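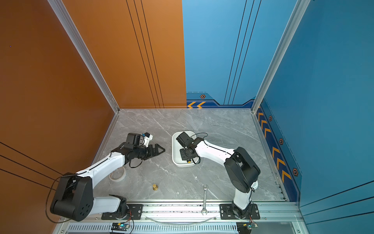
Two robot arms at their table, with a white tray between them.

Science for Kids > How Things Work

Posted in November by the Stedell Young Readers' Desk

Have you ever had to do the same boring job again and again? I once put stickers on 303 envelopes for my aunt's choir, and by the end my fingers felt like sausages and I'd started putting them on upside down. Now imagine doing that every morning at work!

I went to visit a workshop called Tratico, where people put together small parts for water pumps. They've begun using robot arms for some of the jobs, and I wanted to find out what the people there think about it (and, all right, I wanted to see the robots).

Let's start with the arms. A robot arm is a bit like yours. It has joints where it bends, a bit like your shoulder and elbow, and a gripper at the end that does the work of a hand. Your hand has five fingers and can feel if a grape is squashy. Look for the gripper on the left with the pointed black fingers. You wouldn't want to eat grapes with those, but they're great for pinching something little.

There are everyday bits on the table too. Can you find the roll of masking tape? How about the silver spanner poking over the front? I keep one just like it in my bike bag.

So how does an arm know what to do? People have to teach it. At Tratico they use a program called Palma, and somebody goes through the job one small step at a time: reach, pinch, lift, move across, let go. Miss out "let go" and the arm will hang on to that part until teatime! When the steps are right, the arm can repeat them. On a good day it moves 872 parts.

Before the arms came, people did all of that by hand. One woman told me she used to go home with sore wrists, and she'd see little brass pieces when she shut her eyes at night. She was worried when she heard robots were coming. Would there still be a job for her? That's a very sensible thing to worry about, and in some workplaces robots really have meant fewer jobs.

Her job did change. She spent 26 days learning Palma, which she said was harder than anything she did at school, and now she teaches the arms new tasks and sorts things out when they get in a muddle. They get in a muddle quite a lot. If a part is lying the wrong way round, you or I would just turn it over without thinking. An arm might try to grab it the usual way and miss, then miss again, and again, until a person steps in.

She does miss some things, though. The old workbench was a chatty place, with six people round it and the radio on. Now she often works on her own in the morning, so everybody makes sure they have their tea break together at half past ten. I joined in and had two biscuits.

The next job they want to try is packing the finished parts into boxes at their other workshop, Gokau. It's fiddly, as every box holds a different mix, and the people there are still arguing over which bits a robot should do and which bits they'd like to keep for themselves. One man wants to keep the labels. He likes doing the labels!

If you'd like to try being a robot teacher, ask a grown-up to be your robot and tell them how to make a jam sandwich. They can only do exactly what you say. My first go ended with the jam jar sitting on top of the bread with its lid still on.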